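Kahsay House Residents' Association
Minutes of the monthly meeting, June 17, 2022

Held in the ground floor common room. Meeting opened shortly after seven. In the chair: Ishbel Pringle. A good turnout, with several first-timers from the Hullus wing – welcome, and please keep coming!

1. Minutes of the last meeting
Approved with one correction. The bike pump is on loan to the Hullus wing for the summer and was not donated to it.

2. Money
The balance stands at $413 after the January heating repair was finally paid off. Everyone was very pleased to see that one leave the list. The bake table brought in $46, and the lemon bars were gone before most of us got downstairs. Agreed to hold back $100 for the fall potluck and leave the rest where it is.

3. Laundry room
The new dryer from Solov is in and working beautifully. Two people reported a full load done in a single cycle, which got a round of applause. The old one goes out with the next bulk pickup. Please keep the lint screen clean and leave the door open a crack when you finish.

A question came up about the folding table, which wobbles. Ishbel has a wedge that might do it. If that fails we will look at new feet for the legs.

4. Kulident talk
The Kulident dental people have offered to come in and do a short evening on brushing for families. Agreed by everyone. They would like a table, an outlet and somewhere to hang a poster. Date to be settled by email. One parent asked whether they bring free toothbrushes and was told to ask them, so she will.

5. Common room: shelves, baskets and the swap corner
This took up most of the evening, and happily so. The swap corner has taken off since we set it up. Nearly 800 things have passed through according to the clipboard, and the room is getting used on nights when it used to sit dark.

What we need now is some order. The discussion went back and forth on whether toys, cords and bags should each have their own place. Most people thought yes. The feeling was that the woven basket is lovely and should stay, but that cords get tangled up when they go in with everything else. A clear plastic bin with a lid was suggested for cords, with a strip of masking tape on each one saying what it belongs to.

On the black wire shelves, the idea is to spread things out so that children can reach the toys and the grown-ups' things sit higher up. Somebody proposed painting the wall behind. This got a warm response but was put off until we know who would do it.

Agreed:
- Cords and chargers to go in their own bin.
- Plush toys stay. A wash day for them will be added to the laundry sign-up sheet.
- Bags to be folded and kept together on one shelf.
- Anything unclaimed after two months goes to the thrift store.

The basket and the shelves:

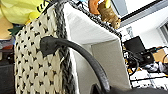
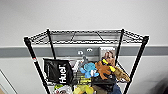 There was also a good suggestion that we hold a swap evening instead of leaving it all to drop-ins. People could bring things down, have a cup of tea and take something home. Ishbel will look for a free night on the room calendar, and three people offered to bake before she had finished the sentence. We would need to borrow the long table from the Hullus wing, who said yes on the spot.

6. Any other business
The hallway light by the mailboxes is flickering again. Reported.
The herb pots out front are doing wonderfully – take as much mint as you like, there is far too much of it. Go easy on the basil for now.
Quiet hours stay as they are for the summer.

Meeting closed at 8:40. Next meeting in the same room, date to be posted by the mailboxes. Items for the agenda to Ishbel, please, or slip a note under her door.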